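Is a 90-stock "quality income" ETF really safer than a plain bond fund?

Asked by dovetail_m

I have most of my IRA in a total market index fund and a broker at Zukier keeps nudging me to move half of it into their Bittencourt Quality Income ETF. The pitch is that it holds 90 large, steady companies that pay dividends, so it "behaves like a bond fund but with growth." He sent me a chart where the line hardly dips. I noticed the chart starts after the last big drop, which did not fill me with confidence.

I'm 58 and would like to stop working in a few years. I do want less risk. What I don't get is how a fund that is all stocks can be sold to me as a substitute for bonds. Also the fee is 0.68 percent and my current fund is close to nothing. Am I being too suspicious, or is this just a stock fund in a nicer coat?

Edit: he called again Sunday evening. On a Sunday!

Beril Yüksel

You aren't being too suspicious. A dividend stock is a stock. When a bond issuer owes you interest, it has to pay or it is in default. A company can cut its dividend any time its board feels like it, and they tend to do that in the same bad stretch when the share price is falling. So the two things you'd be counting on can go wrong together.

The chart would bother me too. Ask him for the fund's worst twelve months, and if the fund is too young to have had a bad year, ask for the index it tracks. Then check whether those index numbers are from before the index was launched. Backtested results nearly always look good, because a bad one never gets turned into a product.

On the fee: on $100,000, 0.68 percent is $680 a year. You pay that in down years as well. If what you want is less risk, the dull way is to keep the index fund you have and move part of the money into a cheap short or intermediate bond fund. That can lose money too, as anyone holding long bonds when rates jump will tell you, so look at the duration number on the fact sheet. Lower means smaller swings when rates move.

One more thing to ask: how is he paid if you switch? Get it in writing.

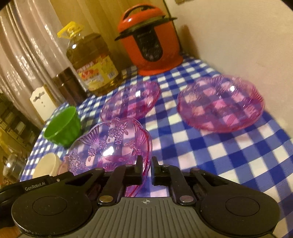 Pink glass bowls on the checkered tablecloth

ikalach_fan

I've had this one for 2 years and it's fine. Pays every quarter. My statement went up over $600 last year and I didn't do anything. People on here hate anything that isn't an index fund. Stocks always come back anyway so I don't see the problem

Corner701

The answer above me tells you nothing, sorry. Up $600 on what balance? And what did the plain index do over the same months? If it did better, then that $600 is what was left after giving some away.

I'd only add a couple of points to Beril's. First, look at what happened to money flows before you buy any "safe" stock fund. I was sold something very similar by Iltico, after a rotten December when everyone was running from regular stock funds. By the time I got in, the steady names were expensive and I sat on a loss for a long while. It was marketed as low volatility right up until it wasn't.

Second, pull the list of holdings and compare it with what you own now. When I did that with mine, nearly every company was already in my total market fund. I was paying extra to own the same shares in a different mix.

I don't think these funds are a scam. Some people like seeing the cash come in and it keeps them from selling at a bad time. But inside an IRA, if you aren't taking withdrawals yet, the dividend just gets reinvested, and I can't see what you'd be buying with the higher fee. If he can't answer that in a sentence or two, leave the money where it is until he can.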